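Handle-first approach
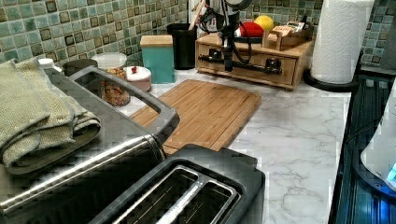

Fothergill Household Robotics Reference
Entry by the kitchen manipulation editor

Handle-first approach is a method for teaching a robot arm to open boxes, drawers and cabinets by finding the handle before it plans anything else. It was developed at the Sarnham workshop as part of the Wotasine project, and it is a lovely case of a small idea going a long way. Earlier systems tried to model the whole object, including its size, weight and hinges. Handle-first approach starts with the one part a person would reach for.

Method

The policy is trained on demonstrations recorded in real kitchens, with the usual clutter left on the counter. A person steers the arm through the task while the cameras and joint sensors record. Each demonstration is then split into 2 stages. In the first, called the hover, the gripper comes down in front of the handle with its fingers pointing at the floor. In the second, the pull, the fingers close and the arm draws back along a path it corrects as it goes.

The hover turned out to matter most. A long bar handle, like the black one on a bamboo storage box, offers many good places to grip, and the policy learns to prefer the stretch between the brackets. Small knobs leave much less room for error and need a slower descent.

Training data

The first Wotasine set held 294 demonstrations. Boxes were used with dishes and trays standing on top of them, so the arm had to learn a smooth pull that would not send a lemon rolling across the counter! Countertops with veined stone patterns and walls of mosaic tile were kept in on purpose, as busy backgrounds had badly confused the older Pistov detector.

Results

In the Sarnham trials the arm made over 900 attempts on handles it had not met in training. Bar handles gave the best results by a wide margin. The most exciting finding was how little extra data a new kitchen required: 40 fresh demonstrations were enough to bring the policy back to its earlier level.

Limitations

Cables remain a nuisance. Loops hanging beside the wrist can hide the handle from the overhead camera during the last part of the descent, and the policy then tends to pause. Shiny surfaces such as glass stovetops can also produce false edges. Recessed grips are outside the scope of the method.

See also: Pistov detector; Grasp planning; Learning from demonstration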